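Mihret Lencho
@mihretmakesroom

OK the spare room reorganization is finally happening and I have so many thoughts, so this is a thread!

Mihret Lencho
First thing: everything came out. Everything. The hallway is a maze of boxes right now and I've stubbed the same toe twice. I found 17 phone chargers (I own one phone) and the good scissors, which I'd already replaced. Twice.

Mihret Lencho
Ileana Olteanu told me ages ago to sort by where you use a thing and forget what kind of thing it is. So tape lives with the wrapping paper, even though there's other tape with the tools. I fought this for years and she was right, it's so much faster!!

Mihret Lencho
Measure your shelves BEFORE you buy bins. I got 12 of the Drolto ones and they're great, sturdy, nice lids, and they stick out past the shelf by just enough to catch your sleeve. 4 are going back. The rest I'm turning sideways.

Mihret Lencho
Colors! I went back and forth forever. Sage, then a sort of mustard (what was I thinking), and now I'm completely sold on white with charcoal. Plain, a little serious, and it lets the bright stuff like yarn and kids' books do its thing.

Mihret Lencho

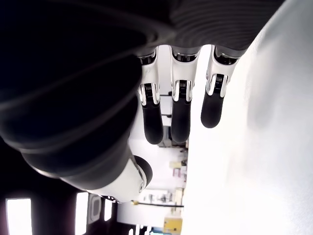
Charcoal and white together. Love this combo so much.

Mihret Lencho
Someone asked about labels: masking tape and a fat marker. I had a label maker and spent an entire evening picking a font. Tape comes off when you change your mind, and I've changed mine about the batteries three times already.

Mihret Lencho
Still to do: the fabric bin, the mystery cables, and roughly 104 greeting cards I bought on sale and never mailed. If you know me, you're getting a birthday card in May whether it's your birthday or not.

Mihret Lencho
Replying to @hamdia.asfaw
Yes please come get the extra scissors!! Any time after 6, just climb over the boxes.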